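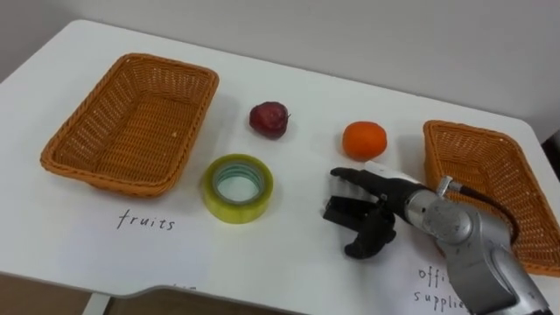 A table with two woven baskets, an apple, an orange and a roll of packing tape.

A small publisher in Nandside will open its doors to unagented writers for the whole of April, the first time it has done so in four years.

Grelter Press, which brings out crime, family drama and a short list of local history, said it would read the opening chapters of any finished novel sent to it during the month. Writers will not need an agent and there is no reading fee. The window closes at 5pm on the last day of the month, and anything that arrives later will be deleted unread.

Belmiro Mota, the firm's fiction editor, said he expected a heavy postbag. The last open window brought in 900 submissions, of which 46 were called in as full manuscripts. Four became books. One of them, the river mystery Tultdale, is now in its third printing.

"We read all of them last time and it took us until the autumn," Mr Mota said. "We have two more readers this year, so people should hear from us sooner. I would still ask them to be patient."

Writers are asked to send the first three chapters, a one-page synopsis and a short covering letter. The synopsis should give away the ending. Mr Mota said that many of the letters he received last time spent a full page comparing the book with well-known titles and left out what it was about.

"Tell me who is in it, where they are and what goes wrong," he said. "Two paragraphs will do. I don't need to know how long it took you to write."

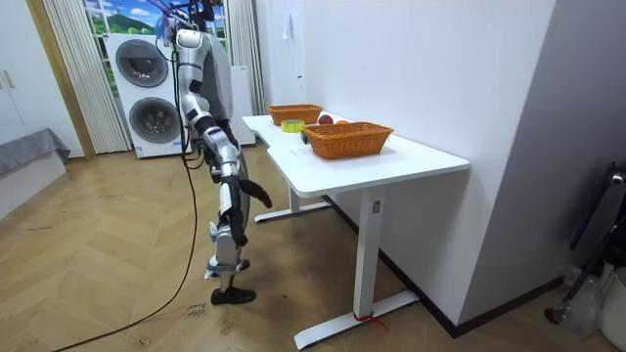 The press will not consider poetry, picture books, screenplays or memoir. Nor will it look at part-written novels, and anyone whose chapters are liked will be expected to send the rest within a week of being asked. Novels that have already been self-published can be submitted, provided the writer still holds all the rights and says so in the letter.

Each writer may send one book only. Work turned down in the previous window can be sent again if it has been substantially rewritten.

Grelter does not give notes on work it declines. Mr Mota said he was often asked for a few lines of advice and had to say no, as the office has three full-time staff and 19 titles already in production. Writers whose full manuscripts are called in will get a short written report whether or not the book is taken on.

Terms for any book accepted will be the same as those on the firm's existing list. Authors are paid a modest advance in two parts, the first on signing and the second on publication, with royalties paid twice a year. The firm asks for print, ebook and audio rights in English. Film and television rights stay with the author.

The window comes ahead of changes to the way the firm publishes its fiction. From next year its crime titles will appear under a separate name, Ramalho, with their own covers and a lower paperback price. The new list will begin with six books, and Mr Mota said at least two of the places were being kept for writers found through the April reading.

An evening for anyone thinking of submitting will be held at Nandside Library at 7pm, shortly before the window opens. Mr Mota will talk through two opening chapters from the current list, with their authors' permission, and take questions on synopses and contracts. He will not be able to look at manuscripts on the night. The room holds 166 people and places are free, but must be booked through the library desk.

Full guidelines, including the preferred file type and page layout, are on the Grelter Press website. Postal submissions are accepted only from writers without access to email, who should telephone the office first.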